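# Getting limescale off a composite sink

Dark composite sinks show hard water marks sooner than steel ones do. The chalky film builds up in the bowl first, then creeps along the drainboard. Most of it comes off with things you already have in the kitchen. Set aside an hour, most of it waiting.

## What you need

- Dish soap and a soft sponge
- White vinegar, 300 ml
- Warm water, 300 ml
- Paper towels
- A soft toothbrush
- A non-scratch nylon pad
- A dry cotton cloth

Skip steel wool, drain cleaner and anything gritty. If your sink came with a care sheet, read that first. The one for our Kukard sink allows diluted vinegar but says to rinse it off within the half hour.

## Steps

1. Clear the sink and wash it with dish soap. Vinegar can't get at the scale through a layer of grease.
2. Rinse, then wipe off the standing water.
3. Mix the vinegar and warm water in a bowl. Keep it off marble or limestone counters, which vinegar will etch. Lay a folded towel along the rim if yours are stone.
4. Soak paper towels in the mix, wring them until they stop dripping, and press them flat over the marks.
5. Leave them for 15 minutes.
6. Lift the towels and rub with the nylon pad in small circles. Use light pressure.
7. Rinse everything twice with plain water and dry with the cloth.

Heavy scale may need a second round. Don't stretch the first one out to make up for it. Two short soaks are easier on the surface than one long one.

## The drainboard

Grooves hold water after the rest of the board has dried, so scale settles in them. Tear the soaked towels into strips and lay one along each channel. After the soak, work the toothbrush down toward the basin and flush with a cup of water.

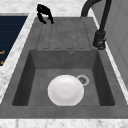
*Dark gray composite sink with a grooved drainboard, set in white marble.*

Pay attention to the rounded ends of the grooves, where a toothbrush tends to skip. Kiyoshi Iwasaki, who fitted our sink in Flolldale, wraps a wet cloth over the handle of a wooden spoon for that part.

## If the surface still looks gray

Let it dry overnight and look again in the morning. A patch that goes dark when wet and pale when dry is usually leftover scale. Repeat the soak on that patch only. A patch that stays pale when wet may be wear, and vinegar won't change it.

## Keeping it off

Wipe the sink dry after the last dishes of the day. It takes 90 seconds. With our water I repeat the full soak every 6 weeks, a bit more often in July when the kettle and the ice trays are both in use.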